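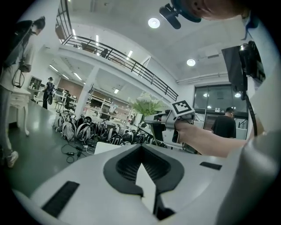
Our main room, with the mezzanine and its black railing

Getting grey scuffs off a white tabletop, and stopping a small vase going over

Posted in Furniture and Surfaces by Drernberg_lower_floor

We share a large open room with a mezzanine above part of it. Nearly everything in it is white: walls, columns, ceiling, side tables. It looked good when we moved in last March. The trouble is the tables on the main floor, which get used for all sorts and have begun to look grubby however often they are wiped.

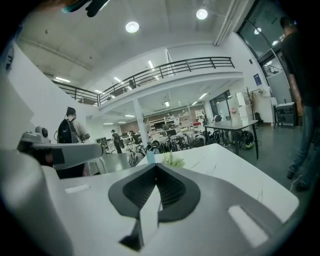 I would like to know which cleaner is safe on a white tabletop before I spend any more money. So far I have tried washing-up liquid in warm water, then a spray from Cerer that says it is for desks. Both took off tea rings and fingerprints. Neither did much for the faint grey scuffs and streaks you get all over the surface, and under the strip lights they show up from most angles. Part of the difficulty is that the top has a light marbled look anyway, so I end up rubbing at a line for five minutes and then finding it belongs to the pattern. I don't know what the top is made of. The label has gone from underneath and the supplier's paperwork only says "Baxter meeting table, white, 607". I can't tell if 607 is a size or a stock code.

Second problem, same table. We keep flowers on it, white ones with green leaves, and the vase is a small light blue cylinder. It goes over very easily. The bunch is a good deal wider than the vase, and once one side leans the whole lot follows. I don't want to glue anything down as the table is moved for larger meetings.

What I'd like to know:

Is there anything stronger than washing-up liquid that won't dull the finish?
Would a polish stop new scuffs, or just make it slippery?
Is there a way of weighting a narrow vase that can be undone later?

Budget is up to 40 pounds for the lot. 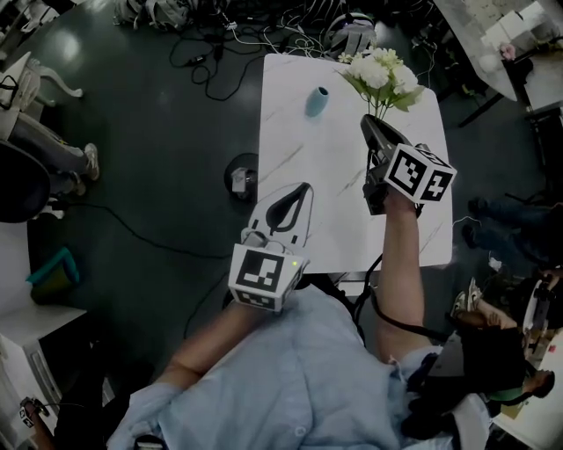

Replies (3)

Trilau_and_sons
Posted in the evening

Try to find out what the top is first. Turn the table on its side on a blanket and look at the underside and the edge. If there is a thin joint line along the edge it is probably a laminate. If it feels cold and the table takes two people to lift, it could be stone or a stone mix. Until you know, keep away from vinegar, lemon, limescale remover and anything with bleach in it. Acid will mark real marble and you can't wipe that off.

For scuffs, do it in this order and stop when it works:

1. A clean white pencil rubber. Rub lightly along the mark and brush off the crumbs. A lot of grey marks are left by something dragged over the top, and those often come off dry.

2. A damp microfibre cloth with a small drop of washing-up liquid, then a second cloth with plain water. If you leave soap on, it dries as a film and the film holds dirt, so the table looks grey again within the week.

3. Bicarbonate of soda mixed with water to a thin paste, on a soft cloth, no pressure. Test it on a corner first and leave it overnight before you do the rest.

I would not use a melamine sponge on a shiny top. It does remove marks but it works like very fine sandpaper, and you will see a dull patch when the light is low.

To tell a scuff from the pattern, put a bit of masking tape beside it and clean one side only. If the line is the same on both sides after two goes, leave it alone.

On polish, I'd skip it. Silicone polish makes paper slide about and smears when anyone leans on it. Felt pads under whatever gets dragged across will do more.

Ground_floor_gardener
Posted the next morning

Vase: dry sand in a small freezer bag, tied tight and pushed to the bottom. 200 g is plenty for a small one. It lifts out whenever you want. If the flowers are fresh, use washed pebbles instead and top up the water. Then cut the stems. Most people leave them too long. I go for one and a half times the height of the vase and no more. You could also move the cables away from the table — there seem to be a fair few on the floor near it, and a foot caught in one will have any vase over.

cupoftea274
Posted the next morning

just get a tablecloth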